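Chapter 4
Showing, Not Telling: Your First Demonstrations

I ruined my first batch of demonstrations before lunch on a Friday, and I did it by being good at the job. I'd been driving the arms for weeks by then, my hands had gotten quick, and I was proud of them. So I picked up cloths and dropped them in a basket as fast as I could, 200 times, with little flicks of the wrist that I thought looked terrific. The policy we trained on that data learned the flick. It did not learn to close the fingers first!

So before we get to any math (it's coming in Section 4.3, I promise), I want to talk about what you're doing when you teach a robot by example. You are making a recording. Every wobble goes in it, every pause while you scratch your nose, every time you changed your mind halfway to the object. The learner can't tell which parts you meant.

There are two common ways to make the recording, and we'll use both in this book. In hand guiding, you take hold of the arm itself and move it through the task while the joints log their own positions. It feels natural and you get a nice sense of the weight of things, but your own body ends up in the camera view, and guiding two arms at once is a wrestling match. In remote control (most people say teleoperation, or just teleop), you move a pair of leader arms or handheld controllers and the robot follows along. You lose most of the feel. You gain clean camera images and the use of both grippers together.

For the lab exercises I'm assuming you have something like our setup, with the Nandine controllers and the Plemero logging software. If yours is different, read your manual for the button names and carry on; the ideas don't change. The Plemero default is 30 frames per second, and I'd leave it there for now.

4.1 Look through the robot's eyes

New operators love to stand next to the robot and watch the real arms. I get it, I did it too. The trouble is that you can see things from over there that the robot can't. You'll lean to one side, spot the edge of a cloth, and reach for it perfectly, and the learner will be left with a reach that nothing in its own images explains. Drive from the head camera view whenever you can.

Before I record anything, I stop with the grippers low and look. Where's the thing I'm going to handle? What is it lying on? Could I mistake it for something else if I were seeing it for the first time? A dark cloth on a white duvet is a kind start for a beginner. A white sock on that same duvet is for Chapter 9. Then I decide which arm goes first, and I say it out loud (yes, alone in a bedroom, you get used to it).
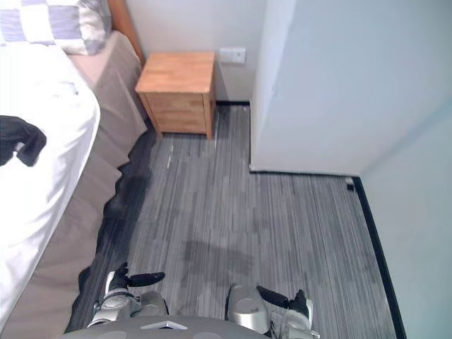
4.2 Planning a session

Our Trernus bedroom set, which you'll download for the exercises, has 283 demonstrations in it. I threw out 72 others, mostly for hesitations and bad starts, and I still wish I'd been pickier. Plan on losing a good chunk of yours, and keep a notebook beside the controllers so you can jot down why each one went.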